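Unit 4: Work songs and the call-and-response form

Last time we listened to lullabies, and several of you asked why we didn't start with the loud stuff. Well, today we get to it! Work songs are my favorite part of this course, and I think the hauling songs of Perkow are as good a way in as any.

A hauling song has a leader and a crew. The leader sings a line, often made up on the spot, and the crew answers with a fixed refrain. The pull comes on the stressed beat of the answer, so listen for the grunt (you'll hear it, trust me). Joris Boersma collected 553 verses from net crews, and only 20 refrains carry all of them. Isn't that wonderful? The refrain stays put while the verses wander off into gossip, weather and complaints about the food.
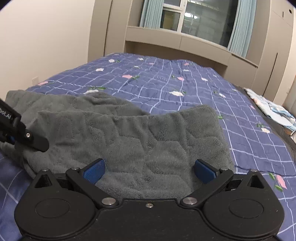 The same refrains turn up inland at Tivwood, where they were sung for threshing. The tempo is slower and the leader is usually a woman. Gebhard Rainer argues that the songs moved with seasonal workers in June and went home with them after the harvest. Boersma thinks the inland set is older. Read both and come ready to take a side!

For next class:
- Rainer, chapter 2, through the Orkar threshing songs
- Learn one refrain by heart, any one you like
- Write four leader's lines of your own to go with it. Rhyme is optional, rhythm isn't.

Perkow Folk Song Course, Handout 4 | Contact the course office | Back to top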